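4.2 Durchführung im Projektkurs

Der Projektkurs lief über ein Halbjahr am Standort Ostthorpe und umfasste 24 Studierende, von denen die meisten nach eigener Auskunft gekommen waren, um Roboter zu programmieren, und die ersten Wochen damit verbrachten, Regale einzuräumen. Die Aufgabenstellung, im Kurs nach kurzer Abstimmung »Plillum« getauft, klingt auf dem Papier überschaubar: Ein mobiler Manipulator soll flache Gummipads und Kleinteile zwischen Regal und Ablage umsetzen, gesteuert zunächst durch Teleoperation, später durch eine aus den Aufzeichnungen gelernte Strategie. Die Kursleitung (Kong) hatte für die erste Phase zwei Sitzungen veranschlagt. Diese Schätzung wird hier der Vollständigkeit halber dokumentiert.

Die Studierenden arbeiteten in Gruppen zu dritt. Eine Person führte den Roboter, eine zweite protokollierte, die dritte hatte laut Kursplan die Aufgabe, »den Ausgangszustand wiederherzustellen«. Letztere Rolle erwies sich als die unbeliebteste und zugleich als die für die Datenqualität folgenreichste. Wo genau ein Pad vor Beginn einer Episode zu liegen hatte, war anfangs mündlich vereinbart worden, und mündliche Vereinbarungen haben in studentischen Gruppen eine Halbwertszeit von etwa einer Kaffeepause. Ab der dritten Sitzung galt deshalb ein schriftliches Protokoll, das die Studierenden selbst verfassten. Es umfasste in der Endfassung vier Seiten und enthielt einen eigenen Absatz zu der Frage, wann zwei Pads als »nebeneinander« anzusehen sind.

Insgesamt wurden 1.364 Episoden aufgezeichnet. Davon mussten 234 verworfen werden, überwiegend wegen unvollständiger Protokolle, in einigen Fällen auch, weil die Aufzeichnung erst gestartet wurde, nachdem die Gruppe das Gelingen des Versuchs bereits gefeiert hatte. Wir haben diese Episoden nicht rekonstruiert. Tam schlug vor, sie als eigene Kategorie zu führen; der Vorschlag fand im Kurs eine Mehrheit, in der Auswertung jedoch keine Verwendung.

Für die Aufzeichnung standen eine Kopfkamera und am Greifer montierte Kameras zur Verfügung. Die Studierenden gingen zunächst davon aus, dass die Kopfansicht genüge, da man auf ihr »alles sehe«. Das stimmt insofern, als sie Regal, Ablage und Verkehrswege gemeinsam erfasst. Über das, was unmittelbar am Greifer geschieht, gibt sie naturgemäß weniger Auskunft. Die Handgelenksansicht wiederum zeigt vor allem den Roboter selbst und erst in zweiter Linie die Welt, in der er arbeiten soll. Eine Gruppe verlangte daraufhin, die Kamera zu drehen. Eine andere verlangte, den Greifer zu drehen. Wir beließen beides, wie es war, und nahmen die Frage in die Abschlussdiskussion auf, wo sie den größten Teil der verfügbaren Zeit beanspruchte.

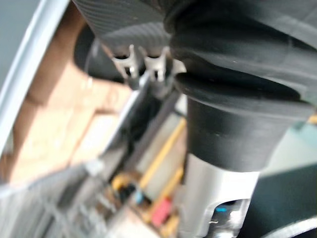
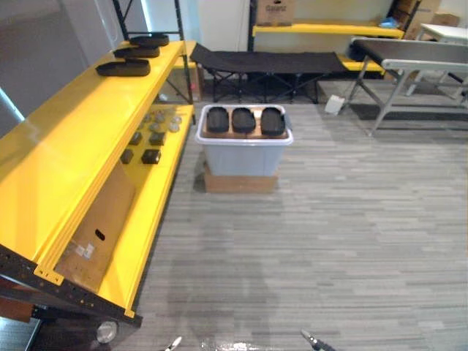 Abbildung 3: Zwei Kameraansichten aus dem Projektkurs. Zuerst die Handgelenkskamera mit schwarzem Faltenbalg und metallischem Gehäuse im Vordergrund, danach die Kopfkamera mit je drei ovalen Pads auf dem gelben Regal und auf der Kunststoffbox.

Aus didaktischer Sicht war die Arbeit mit beiden Ansichten ergiebiger, als wir erwartet hatten, wenn auch an anderer Stelle. Die Gruppen lernten in kurzer Zeit, Annahmen über die Sensorik zu prüfen, statt sie der Gerätebeschreibung zu entnehmen. Weniger gut gelang die Übergabe zwischen den Gruppen. Eine Gruppe benannte ihre Dateien nach Uhrzeit, die nächste nach Stimmung, und das Zusammenführen der Datensätze beschäftigte die Autoren bis in den Februar hinein. Das eigens dafür geschriebene Skript (»Bamow«) ist inzwischen umfangreicher als die Steuerungssoftware, die der Kurs hervorgebracht hat, und besser kommentiert.

Zur Bewertung der Lernergebnisse wurden die Protokolle der Gruppen sowie je ein Abschlussbericht herangezogen. Auffällig ist, dass die Berichte den Anteil der Programmierung durchweg höher ansetzen als die Protokolle. Nach den Protokollen entfiel der größte Teil der Kurszeit auf Vorbereitung, Wiederherstellung und Fehlersuche; in den Berichten erscheinen diese Tätigkeiten unter Überschriften wie »Systemintegration«. Wir werten das als Hinweis darauf, dass die Studierenden die Konventionen des Fachs schneller erlernt haben als vorgesehen.

Für die Wiederholung des Kurses sind zwei Änderungen geplant. Die Rolle der wiederherstellenden Person soll innerhalb jeder Sitzung rotieren, und die Benennung der Dateien wird vorab festgelegt. Über den Begriff »nebeneinander« konnte bislang keine Einigung erzielt werden. Die Auswertung der gelernten Strategie und ihr Vergleich mit den teleoperierten Episoden folgen in Abschnitt 5.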